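Bedspread

A bedspread is a decorative outer cover for a bed, laid over the sheets and blankets and usually reaching close to the floor on at least two sides. It is distinguished from a coverlet, which stops a short way below the mattress, and from a comforter, which carries a thick fill.

Construction

Quilted bedspreads consist of a face fabric, a thin batting and a backing, held together by stitching. Batting weight is commonly 100 to 200 grams per square meter. Printed motifs such as medallions or small flowers are applied to the face cloth before quilting, so the stitch lines may cross the pattern.
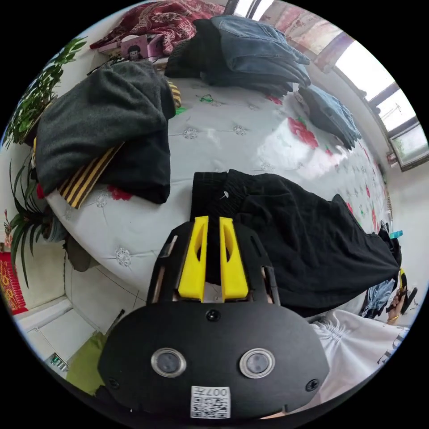
Printed designs

Large floral prints, roses in particular, became common once rotary screens made long repeats cheap. The Grindstead mill kept 642 designs in its pattern books, most of them floral. A glossy finish is obtained by calendering or by using a satin weave — the latter survives washing better. 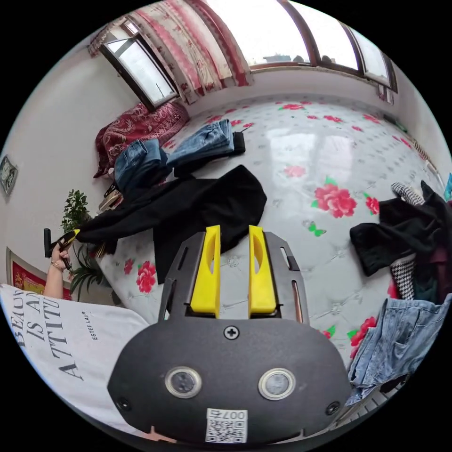 Prieto disputes the usual account of the rose print, holding that it reached bedding from dress fabric and that the Grindstead books record only the later stage. The Skiscombe catalog supports an earlier date for small repeats but is silent on large ones.

Use and care

Bedspreads are folded back or removed at night. Dark garments laid on a pale cover can transfer loose dye, mainly when damp.

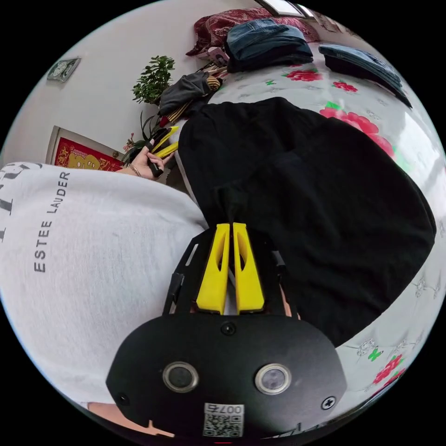
Colorfastness to rubbing is tested separately on dry and wet cloth, and the wet grade is normally the lower of the two. The Mekar abrasion test runs to 2,000 cycles for printed covers.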